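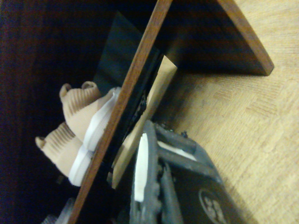

A reader called Viststead (I assume that's a screen name, though it sounds like a nice place to live) wrote under my August post that rules for home robots are a waste of breath, that a good machine ought to work out for itself what it may touch, and that if you have to write things down for it you might as well put your own shoes away. I've been chewing on that comment for months now, on and off, usually while doing the dishes, and I think it deserves more than the two cheerful lines I gave it at the time.

First of all, I do put my own shoes away. Mostly! But the comment got under my skin a little, in the good way, because I used to believe the very same thing. When I first started helping with the tidying trials at Kamus I thought the house rules were fussy. There was a binder, and the binder had tabs, and one of the tabs was called "Furniture, general." I come from a family where the only rule about furniture was no feet on the good chair, and that was for the dog.

Then I spent a winter with the binder and came out the other side rather fond of it.

Take shoe cabinets, which have become my special subject whether I wanted one or not. A pair of knit sneakers is about the friendliest thing you can ask a gripper to deal with, you would think. They're soft and they forgive a lot. But they also get lodged behind things, with the soles against a board and the collars off in the dark somewhere, and a camera at the wrist sees only what the wrist is pointed at. So our rule says look before you close. The hand comes up to the opening and stops, and there has to be one good view of the shoe and whatever is next to it before the fingers do anything at all. I grumbled about that pause for weeks. It felt like watching my uncle back out of the driveway. Now I wouldn't give it up for anything.

The next rule in our binder is about what counts as the thing and what counts as the house. The shoe is the thing. The board, the panel, the floor, the edge of the shelf, all of that is the house, and the house doesn't get gripped, leaned on or used to push against. I love this one because it's exactly what my grandmother would have told a visiting child. You may pick up the toy, you may not hang on the curtains. Viststead would say a clever machine should know the difference already, and maybe someday it will, but I know plenty of clever grown people who steady themselves on a bookshelf when they bend down, and I have seen what happens to the bookshelf.

We do have numbers too, for those of you who like numbers (I know you're out there, you write to me). With soft shoes the hand may travel no faster than 80 millimeters a second once it's inside a cabinet, and 300 outside of it when there's no person within reach. If it feels more pull than it expects, it lets go and backs out the way it came. It doesn't get to try a harder tug. That last bit caused more discussion than all the rest put together, and I was on the wrong side of it. I thought one firm tug was perfectly reasonable. I tug at things all day long. But I can tell a stuck shoe from a loose shelf by the feel in my shoulder, and I've had a whole lifetime of practice at it, and the binder is right to be modest on the machine's behalf.

Now, I don't want to make it sound as if every rule is a jewel. Page 73 of ours asks for the cabinet to be "in a normal state" before a run, and I have yet to meet two people who agree on what a normal state is for a shoe cabinet. Mine has a bicycle pump in it. There's also a checklist, borrowed from the Tidex handbook we started out with, that wants you to initial the same box at the top and the bottom of the sheet, and I've initialed it faithfully each time and could not tell you what for. Rules pile up like that. Somebody has a bad afternoon, a line goes in, and ten months later the line is still there and the bad afternoon is forgotten. What I'd like to see, and I've said so at Gamage's open evenings as well, is a short note next to each rule saying what it was written after. Just a sentence would do. Then you could take the old ones out without worrying.

And please, if you are writing house rules of your own, write them in everyday words. I once had a version of the binder that said "the end effector shall not impart load to adjacent fixtures," and it took me two cups of coffee to realize it was the curtains rule again. The people who need these pages are often standing in a hallway in their socks with the sheet in one hand. They want to know whether to stop the arm or leave it be.

So, Viststead, if you're still reading: I think we want the same thing, a helper that doesn't need watching. I'd just like ours to have some manners first, and where I grew up manners were something you got told, over and over, until you didn't need telling.

Next time I'll write up the drawer rules, which are shorter, and I'll finally answer the question about laces. The bicycle pump is staying where it is.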